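The morning the arm wouldn't stop

I was holding a cup of tea when Kota went wrong, and I'm told I didn't spill any of it, which is the only part of the story I come out of well.

Kota is one half of a pair. There are two arms bolted either side of a table in a unit in Parndale, and the other one is called Tam. Their job is to sort bathroom bits into baskets: toothpaste, razors, toothbrushes still in their wrappers. The project is called Hisotetti and it's run by Yi-chun Shek, a cheerful woman who talks to both arms as though they were slightly dim spaniels. I'd gone along to write something light about robots tidying up (my own bathroom shelf could do with one!).

For an hour it was lovely. Slow, a bit hypnotic, like watching someone else do the ironing. Then Kota went down for a toothpaste tube, got hold of it, and kept going. The gripper pressed into the table and the whole arm started to shudder. There was a noise like a drawer being forced. Yi-chun was across the room and had her palm on the red stop button before I'd worked out that anything was wrong.

And Kota carried on. Not for long, as the log later showed: 711 milliseconds from the button to the motors going dead. It felt like a week.

"It should be under 63," she said, and sat down on an upturned crate. 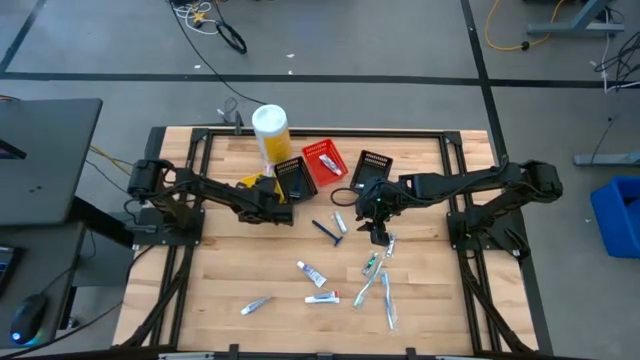
Was anyone in danger?
Nobody had a hand on the table at the time, so no one was hurt, but an arm that's slow to stop could easily trap fingers against the tabletop.

What had happened, as far as I can follow it, was two dull little faults that chose the same morning. The first was height. Somebody had swapped the table in March and the new top sat 18 millimetres higher than the old one, and that number never made it into Kota's settings. So the arm thought it was reaching for the table and was really trying to get through it. Tam's settings had been changed. Kota's hadn't. It was on a sticky note.

The second fault is the one that kept Yi-chun up at night. The stop button didn't cut the power itself. It sent a message to the computer, and the computer told the arms. Most of the time that's quick enough that you'd never know, but that morning the computer was busy saving a great pile of files and the message had to wait its turn behind them.

She's had it rewired since. The button now cuts power straight to both arms, computer or no computer, and she's pressed it 900 times to be sure (I asked if she'd got a machine to do the pressing and got a look). The table height is measured at the start of every session too, by a person, with a ruler.

I went back once the work was done. She let me press the button myself, mid-reach, and Kota stopped dead above a razor. I pressed it again after the restart, just because I could. Tam got a turn as well.

I still stood a good way back, mind you, and I'd left my tea in the kitchen.

Related features
My week with a robot lawnmower
The lift engineer who takes the stairs
Why your smoke alarm chirps at night
Inside the Parndale repair café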